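Moving to Prilley in May meant giving up my old garden and starting over with a balcony, which I moaned about for a good 30 days to anyone who'd listen. Then I bought one tomato plant at the market, and well, you can guess how that went. I have 40 pots now!
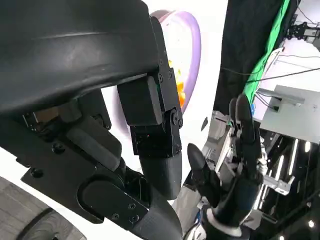
Tomatoes in pots want deep water and plenty of it, more than I ever gave the ones in the ground back home. I go out before breakfast with my coffee and fill each pot slowly until it drains. For seeds (I'm trying a late row of beans) I poke the holes with anything that has a blunt, rounded tip, like the smooth black one in the photo, and I go down to my first knuckle. Next week I'll write up the basil, which has been sulking since the heat came.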